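Teaching the robot to build a computer, one wobbly go at a time

Ever since I mentioned my new gig at Lumelgate I've had people asking what it is I do all day, so grab a cuppa. 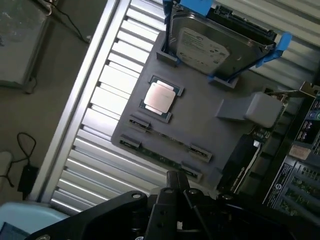 What's on the tray

Everything the robot needs for one build sits on a grey moulded tray, and every part has its own holder. The hard drive stands up on its edge in its blue and black caddy, the processor lies flat between a couple of little corner guides, and the memory modules stand on edge in slotted holders, one behind the other. The chassis waits off to the right. I love the tray. Before the tray we just laid things out on a mat and I spent half my shift nudging memory sticks back to where they were meant to be, and the other half apologising to Ebenezer for nudging them to the wrong place.

(Ebenezer Aryee is the one who looks after the data at our end. Very patient man. He once watched four hours of me missing the same slot and only said "hmm" twice.)

So what do I actually do?

I drive. I sit at a bench with a pair of handles, I move my hands, and the arm copies me. Squeeze and the gripper closes, let go and it opens. The view I care most about comes from down at the wrist, looking past the fingertips, and after a few weeks you stop thinking of it as a screen and start leaning your head to see around things. Which does nothing! I still do it. Everybody in the row does it.

Each full run gets saved, and later on the software is trained on piles of those runs so it can have a crack at the job on its own. We hit 2986 saved runs in November and somebody brought in a slab cake from the bakery on Komley Road, with the number piped on top in green icing. The last digit got eaten before I had my phone out.

Memory is the worst bit

I thought the processor would be the scary one. It's flat, it's dear, and you don't want to go dropping it. But it's a gentle sort of job - down, close, up, over, down - and the guides make it pretty clear where the thing wants to sit when you put it back.

Memory is another story. The modules are long and skinny, and they're close enough together that you have to come in dead straight or you'll brush the second one while you're grabbing the first. Then there's the pushing. When I do it with my own fingers I can feel the click coming, but through the handles all I get is a mushy sort of resistance, and I have to guess whether I'm seated or just leaning on it crooked. My first week I saved 4 good memory runs out of a whole afternoon. I went home and ate toast for dinner.

What fixed it for me was slowing down before contact instead of after. I'd been whizzing over to the slot, bumping it, then getting all careful. Now I stop a finger's width above, line up the far end, line up the near end, and go down like I'm putting a baby in a cot. Ebenezer says those runs are much nicer to train on too, as the pauses always come at the same spot.

Keep your mistakes (some of them)

This one surprised me. If I pick up the drive a bit crooked and then set it down and pick it up properly, we keep the run. The robot's going to pick things up crooked as well, and it needs to have seen someone sort it out. What we bin is the dithering, where I hover for ages because I'm wondering what's in my lunch. Apparently the arm learns to hover too. There was a version over winter that would float above the processor for ages before making up its mind, and I'm fairly sure I recognised myself in it.

We also bin anything where a hand reaches in to help. Mine did, plenty, in the early days. You see something tip and you just grab!

What's next

The next target is 200 runs of the drive on its own, with the tray turned to a different angle every time. The Zimel crew upstairs want the caddy lined up by feel at the end, which I reckon is optimistic, but I've been wrong before. After that it's long cards, and I've already had a practice go at one and got it jammed sideways.

My shoulders are holding up all right, thanks to everyone who asked. I've raised the chair and I take a break after every batch to walk down to the kettle and back. If anyone knows a decent stretch for forearms, pop it in the comments, would you? The one my sister sent me made them worse.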